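Two Weeks With the Pal

So I finally got my hands on the Pal, the two-armed office helper Gusex has been renting out from their Kulcombe shop, and I've had it filing for me ever since (my desk has never looked so bare!). The rental is $124 a week with a 43-page manual, and you should read the manual.

I started it on binders and cabinet doors, the stuff I put off until Friday.
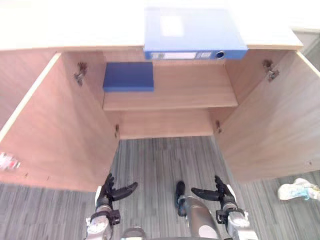 What I like most is how easy it is to teach. You walk it through a job by hand, save it, and give the job a name. Mine are called "put away" and "the other put away," so learn from my mistakes there. It's slow, though, and I did catch myself hovering.

Buying one outright costs $3000 plus delivery, and I'm still on the fence. Gusex is bringing 2 of them to the Gondorstead open house in March if you want a turn on the controls first.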